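Trudberg Television Club - Minutes of the May Meeting

The meeting opened at 7 p.m. with 18 members present. The minutes of the last meeting were approved with one spelling change.

1. Fall viewing list
Members voted to follow the new season of the family drama "Hoarau" from its first episode. The hospital series came second and will be held over to winter.
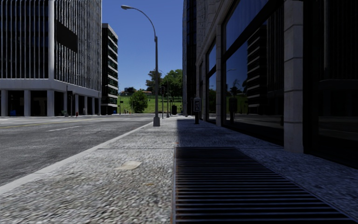 The club will watch two episodes per session, with a break for discussion between them. A request to show three was voted down.

2. Reader survey
The newsletter survey drew 77 replies. Most asked for more on older sitcoms - fewer wanted casting news.

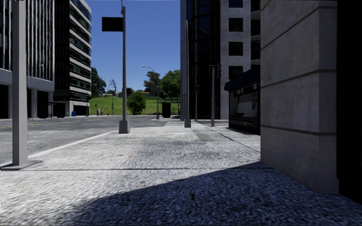
Trudberg, May

Text of the notice to members, as agreed: "The club room opens at 6:30 p.m. on viewing nights. Please do not discuss later episodes before the break."

3. Equipment
The Ilotix projector needs a new lamp. Purchase approved.
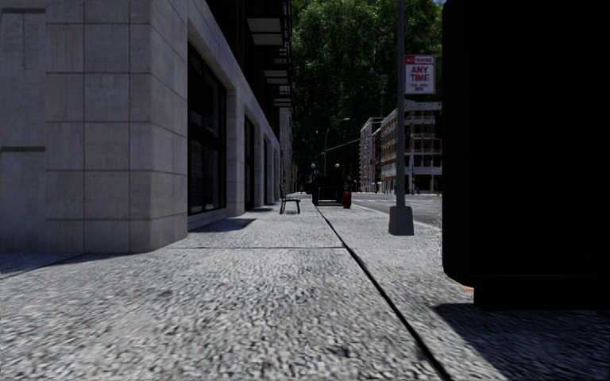
The old screen will be kept until the fall and then offered to the Irkel club.

4. Newsletter
The next print run was set at 1,000 copies. Episode reviews are due by the end of the month.
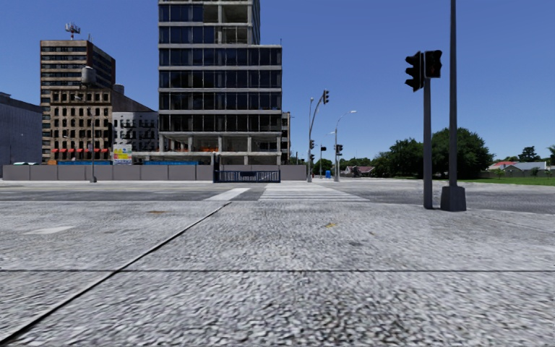
Late reviews will go in the following issue.

Meeting closed at 8:40 p.m.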